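Keeping the Paper Rolls in Order in a Small Bathroom

November 28, 2018
By Mortimer Wojcik

Print this page | E-mail this page

In my home the toilet paper was always in three places, and the one who needed it was in the fourth. When I moved to a smaller apartment in February I decided to make one corner for all of it. You need only a low shelf with two levels and a plastic organizer of the kind people use on a desk for magazines.

Put the rolls on the top level standing up, in a row. They don't roll away, and you see at once how many are left. The lower level is good for a roll of another kind.

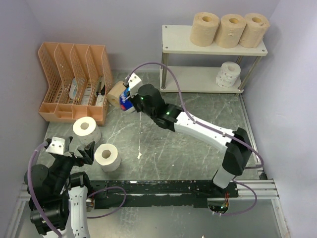

I keep the white paper and the tan unbleached paper separately. My wife prefers the white, and the tan one I buy for the guest toilet. If you mix them, somebody will always open a new roll while two started ones are waiting.

Before you fill the shelf, take everything out and put it on the floor. Started rolls go to the front. A roll still in its plastic can wait at the back, it will not catch dust. If the end of the paper hangs loose, wind it back and press it a little under the edge. 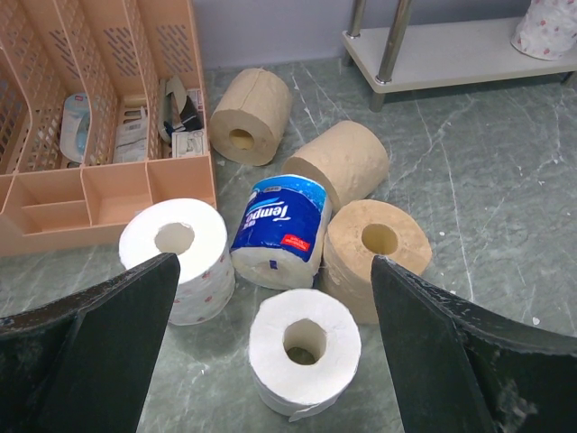
White, tan and one wrapped Tempo roll, with the organizer at the side.

The organizer is for the small flat packets, which like to fall behind the shelf. Wipe its holes with an old toothbrush.

Contact | Copyright 2018 Wumunia | Back to top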